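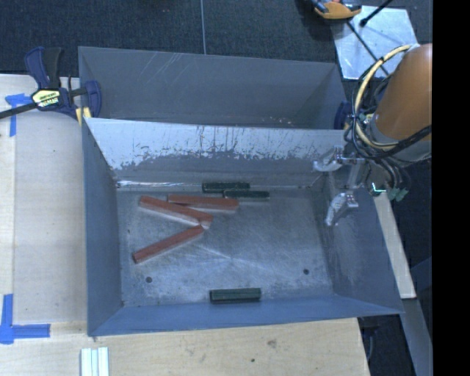 February, bin notes, morning

Going through the gray metal bins on the pale bench before we order more from Neltgate. They all have the sloped sides and the flat floor, and they wear in the same places. The floor goes cloudy first, then the fine scratches. The rear wall on the front one is scraped along a ragged line, bright above and dull below, with short dark marks running down it. Right wall is scuffed too. Left wall is still smooth.

Wiped one out with the Dultari cleaner. The spots stayed, so I am calling them wear and leaving them.

Blocks: long reddish-brown and short dark green, three of each to a bin for now. Clive wants to go up to 14 per bin. I would hold off until the corners are sorted - the green ones like to sit right against the foot of a wall, and they are a pain to get a finger behind.

Petronella asked if a felt liner would help. Maybe on the floor. On the slopes it would bunch up.

To do:
Ask Neltgate for a price on 5 bins, same size, brushed inside if they have it.
Cut one felt floor piece and try it.
Antonina has the calipers, get them back.
Stack the spare bins under the bench, labels out.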